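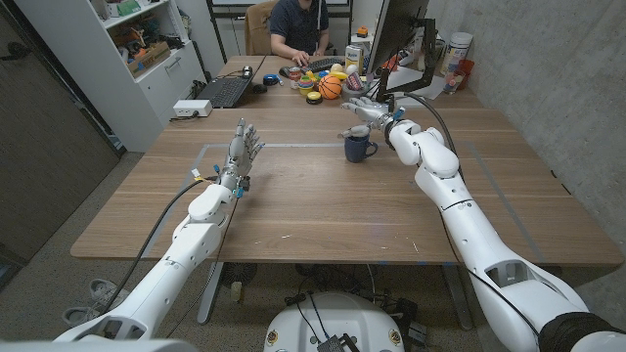

Katsuhiko Uchida comenta que en su mesa el problema siempre era el mismo: las tazas acababan entre los papeles, los juguetes entre las tazas, y para comer había que levantarlo todo. Pregunta si conviene comprar una mesa auxiliar o si se puede arreglar con la que ya tiene.

Se puede arreglar con la que tiene, si es grande. Una mesa de madera larga admite varios usos a la vez siempre que cada uno tenga su sitio y los demás lo respeten. Los consejos que siguen valen para una mesa de comedor, de taller o de cuarto de estudio.

Marcar las zonas

Lo más barato es una cinta fina de color gris o beige, de las que se despegan sin dejar cola. Con ella se dibuja en el tablero un rectángulo, que será la zona que debe quedar despejada. En una mesa de fondo normal basta con dejar 38 cm desde el borde de delante. Lo demás, hacia el fondo, queda para guardar cosas a la vista.

Antes de pegar, se limpia el tablero con un paño apenas húmedo y se deja secar. Se pega primero el lado largo, apoyando una regla, y luego los cortos. Las esquinas se cortan con tijera; con cúter se marca la madera.

En maderas enceradas conviene probar antes un trozo por debajo del tablero y dejarlo un par de días. La cinta Clarach, que usamos nosotros, aguanta bien una temporada, pero en la mesa aceitada del taller levantó un poco el acabado y hubo que repasarlo en febrero.

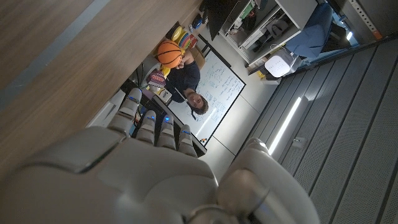 ¿Dónde se dejan las pelotas y los juguetes grandes cuando la mesa se usa para trabajar?

En el extremo más alejado de la silla, todos juntos. Un balón suelto rueda, así que se calza entre dos piezas pesadas o se mete en un cuenco bajo. Si la mesa tiene algo de caída, mejor en el suelo, dentro de una cesta.

Juguetes en el fondo de la mesa

Los aros apilables se guardan montados, porque sueltos ocupan el doble y siempre falta uno. Los vasos de plástico, unos dentro de otros. Las piezas menudas van en un bote con tapa, y la tapa de un color vivo ayuda a encontrarlo. Los botones con sonido se dejan con la parte que se pulsa hacia arriba y sin nada encima.

Para lavarlos: agua templada, jabón de platos y un cepillo de dientes viejo para las ranuras. Los que llevan pilas no se mojan. Se limpian con un paño escurrido y se revisa de paso la tapa del compartimento.

La madera también se estropea con los juguetes. Los de goma dejan cerco si pasan semanas en el mismo punto, sobre todo al sol. Se cambian de sitio cuando se limpia la mesa y listo.

Tazas y vasos

Una taza de cerámica en mitad del tablero, sin posavasos, es la causa de casi todas las marcas redondas. El pie suele venir sin esmaltar y además raya al arrastrarla. Hay 2 soluciones sencillas:

Fieltro adhesivo en el pie, si la taza no va al lavavajillas.
Un posavasos de corcho fijo, siempre en el mismo lado, con el asa hacia la mano que la coge.

Los posavasos Stellenik son algo gruesos y la taza se tambalea en el canto. Para una mesa con niños preferimos el corcho plano de toda la vida, que se corta de una plancha con un compás y unas tijeras fuertes.

La taza se deja lejos del teclado y nunca detrás de un brazo. Quien trabaja con portátil la pone en el lado contrario al del ratón.

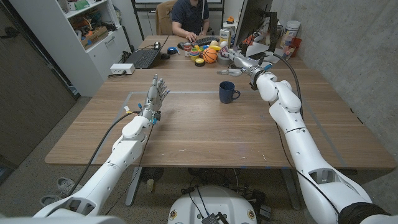

¿Cómo se quitan los arañazos blancos y pequeños del tablero?

Frotando primero con un paño seco, pues muchos son restos de plástico o de cerámica y salen solos. Si queda marca, se pasa una barra de cera del tono de la madera, se retira el sobrante con una tarjeta vieja y se saca brillo. Los arañazos hondos piden masilla.

Cuidado de la madera clara

El polvo se quita a diario con un paño seco. Una vez por semana se pasa otro bien escurrido, en el sentido de la veta, y enseguida uno seco. En las juntas entre tablas se acumulan migas; se sacan con un pincel plano. Nada de meter ahí un cuchillo.

Para los cercos blancos recientes funciona la plancha tibia sobre un trapo de algodón, en pasadas cortas. Los cercos oscuros ya han entrado en la madera y hay que lijar.

El aceite Vasenberg deja la madera clara bastante parecida a como estaba, un poco más cálida. Se da una mano fina, se espera 23 minutos, se retira lo que no haya absorbido y se repite al día siguiente. Los trapos con aceite se extienden al aire libre hasta que se sequen. Amontonados pueden arder.

Conviene mirar también debajo. Si las patas son de metal, se aprietan los tornillos cuando la mesa empieza a moverse y se cambian los tacos gastados.

Portátil, teclado y cables

El teclado y el ratón se quedan en el extremo donde se sienta quien trabaja. El ratón necesita un hueco propio, sin juguetes en medio. Los cables bajan por detrás, sujetos con 2 clips al canto, y el sobrante se recoge con velcro. Las bridas de plástico aprietan demasiado y hay que cortarlas cada vez que se cambia algo.

Una regleta debajo del tablero, atornillada, deja libre el suelo y se limpia mejor. La bandeja Keogh sirve, aunque los tornillos que trae son largos para un tablero delgado; se compran otros más cortos antes de montarla.

Si hay una pizarra cerca, los rotuladores vuelven a su bandeja con la tapa puesta. La tinta sobre madera sin barniz no sale del todo.

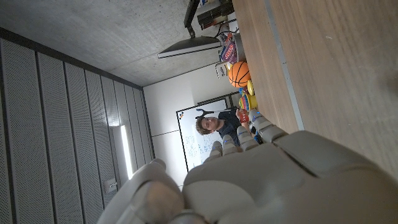
Balón, aros apilables de colores y caja impresa, sobre el tablero de madera.

Recoger al final del día

Se empieza por lo que va a otra habitación: tazas, platos, ropa. Después se empujan los juguetes hacia el fondo y se comprueba que no pasen de la cinta. Las cajas de cartón altas se ponen detrás de lo bajo, para que no tapen nada. El portátil se cierra y el paño se pasa lo último.

Si la cinta empieza a levantarse por una esquina, se cambia el tramo entero. Para retirarla se tira despacio, casi paralela al tablero, y los restos de cola salen con unas gotas de aceite de cocina y un paño.

Página revisada el 19 de junio.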